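Dustholm Motion Server: Frequently Asked Questions

Page kept by Ornella Sartori and Deok-su Jin. Last updated Tuesday, May 21, 2019.

What does Dustholm do?
It takes the goals from your planner and sends joint commands to both arms. It does not choose which object to pick. For this you need Paucar, or your own planner.

Can the two arms work above the same table?
Yes. Each arm has its own queue, and the server checks both paths against each other before a move starts. If the paths come too close, the arm with the lower priority waits. You can set the priority in the cell file.

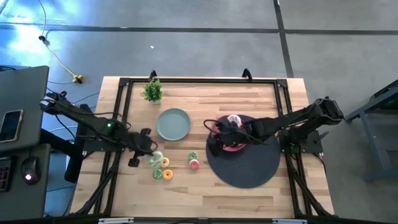

Two arms above one table: the right gripper in the red bowl, the left one over the donuts.

Why does my arm stop with code 214?
The planner asked for a pose outside the joint limits. Most often the table height in the cell file is wrong. Please measure it again from the base of the arm and not from the floor.

Does the colour of the object matter?
For control, no. For the perception module, a little. In version 4 the labels come from shape first and colour second, so a green donut and a green plate should no longer be mixed up. If you still see this, send the log to Aidan Daly.

How do I tune the grip for small, soft things?
Lower the closing speed first, then the force limit. If you change both together it is difficult to know which one helped. We also recommend a separate approach height for plates with a raised rim, so that the fingertips don't catch on it.

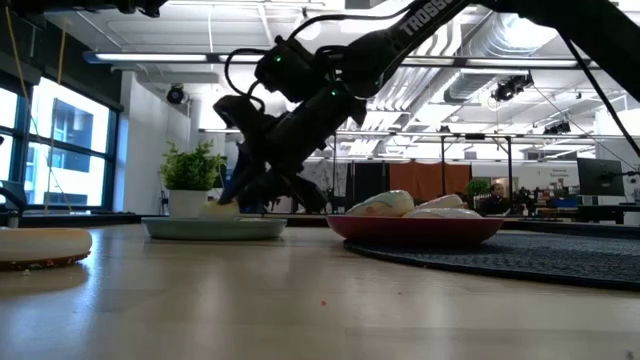
Gripper closing on a small yellow object at the back edge of a plate.

Which port does the server use?
1035. You can change it with the port setting, but the viewer must be changed as well.

My two cameras disagree about where an object is. Which one is used?
The one with the newer time stamp. We know this is not always the best choice. Eusebio Huanca is working on a weighted method, and a first version has been in the test branch from April.

Can I replay a session without the arms?
Yes, start the server in dry mode and load the log. Gripper force is not simulated.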